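Members' Newsletter
2018-08-28

Collado signed menus: condition report, numbering and fall loan rules

The first pass through the Collado menus is finished. The group came to the society in June and consists of 377 signed items, nearly all of them restaurant and nightclub menus, with a smaller number of banquet programs, drink cards and place cards. Members who asked to consult it can now do so by appointment. This item sets out how the group has been numbered, what the condition codes mean, and what has changed in the loan rules.

Numbering

Each item has a number made up of the prefix COL, the box number and the item number within the box. COL 4.12 is the twelfth item in box 4. The order inside the boxes is the order in which the items arrived. Several members suggested sorting by venue, and the cataloging group looked at this in detail. The difficulty is that many of the menus carry pencil notes on the back that refer to "the one before" or "same night as last." Those notes only make sense in the original order, so it has been kept. Venue, city and signer are searchable fields in the Vena database, and a search on any of them returns the full list in a few seconds.

A folded menu counts as one item, including any insert that was found inside it. Inserts take a letter: COL 6.3a, COL 6.3b. Where an insert clearly belongs to a different venue, the record says so in the notes field, and the insert stays where it was found.

The old numbers written in blue crayon on some covers are a dealer's stock numbers. They do not run in sequence and should not be cited. They are recorded under "other marks" for anyone trying to trace an item through older sale catalogs.

Condition codes

Codes run from A to E and describe the paper only. A separate code, 1 to 3, describes the signature.

A is clean and flat with no loss. B has light wear at the folds. C has a split fold, a stain or an old repair that does not touch the signature. D has a split, stain or repair that does touch it. E cannot be handled without support, and is seen only in its folder.

For signatures, 1 is strong, 2 is faded but readable without aid, and 3 needs raking light or magnification. A menu described as B2 therefore has light fold wear and a faded but readable signature. The two codes are always given together, paper first.

There are 17 items coded E. All are large-format menus on coated stock that were stored rolled at some point and then pressed flat. The coating has cracked along the roll lines, and in several cases ink has lifted with it. They will not be scanned until the cracks have been set down. Prints from older photographs exist for most of them and can be ordered at the usual copy rate.

Ink and authenticity

Members are reminded that an entry in the database is not an opinion on authenticity. The "signer" field gives the name as it reads on the paper. Where there is a reason to doubt a signature, the record carries one of the following notes.

"Secretarial" means the hand matches known examples signed by office staff.

"Printed" means the signature is part of the print run. House menus from clubs owned by performers often have one of these, and they are easily taken for ink when seen in a scan. Under a loupe a printed signature has a dot pattern or an even, flat edge with no pooling at the ends of the strokes.

"Query" means two readers disagreed and no decision was reached.

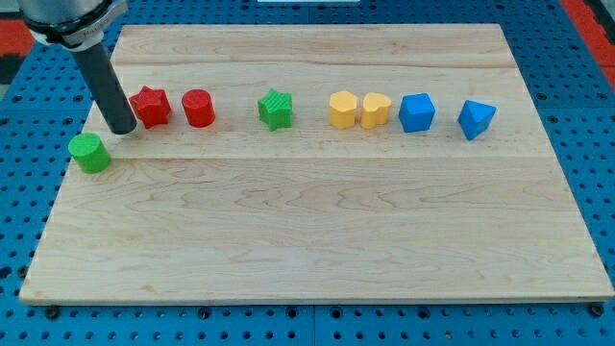 A black rod over the maple board, between a green cylinder and a red star-shaped block.

Date evidence comes from the menu itself where possible. Prices are a poor guide, as many houses pasted new prices over old ones and went on using the same stock for years. Printer's codes are better. These normally sit at the foot of the back cover in very small type, and on most East Coast printing they give the job number followed by the month and the year. Where there is a printer's code, the record quotes it exactly as it appears, including any stray punctuation. The date of signing may be much later than the date of printing, and the two are kept in separate fields. Please do not merge them when copying records into your own lists.

Ballpoint on a menu whose printer's code puts it before the war is not proof of a false signature. Guests did sign old menus at reunions and benefit dinners, and diners took old menus along for that purpose. It does mean that the item cannot be used to place the signer at that table in that year. Two of the society's earlier published notes made this mistake, and corrections will be added to the online index.

Matching against sale records

The menus have been compared with the Clelora sale catalogs held in the reading room. The comparison used venue, size, fold pattern and the position of the signature relative to the printed border. Position is the most useful of these. Two copies of the same menu signed by the same person will almost never have the signature in the same place at the same angle, so a match on position is good evidence that the catalog and the box refer to one object.

The comparison produced 9 matches. Each has been entered under "prior sales" with the catalog and lot number. Members who own Clelora catalogs not in the reading room set are asked to send a list of sale numbers, without dates or prices, to the catalog desk. Please do not send the catalogs themselves at this stage.

One caution on catalog illustrations. Many were trimmed to fit the column, and the margin shown is not the margin of the menu. Measure from the printed border and never from the edge of the picture.

Loans and handling

The following apply from the fall term.

Items coded A or B may go out on loan to institutions. C items may go out if framed or mounted. D and E items do not leave the building.

The limit on light exposure for any signed item is 1000 hours in a three-year period, counted from the first day on display. Borrowers must return the exposure sheet with the item. A missing sheet is counted as full exposure and the item is rested for the whole of the next period.

Insurance values are set by the society and are not open to adjustment by the borrower. Couriers must be from the approved list. The Skuvmont branch will hold items in transit for up to five working days.

In the reading room, one folder is issued at a time. Pencil only. Gloves are not required for uncoated stock and are supplied for coated stock. Photographs without flash are permitted for private study, and the item number must be visible in each one.

Errors in the records

Corrections should be sent through the form in Vena, one form per item, with the COL number in the first line. Corrections sent as a general list take much longer to enter and are likely to be held over. If the correction concerns a reading of a signature, attach a comparison example and state where it came from. Readings supported only by another dealer's description will be logged as "query."

Box 11 is still out for rehousing. Requests for that box will be kept in order of receipt.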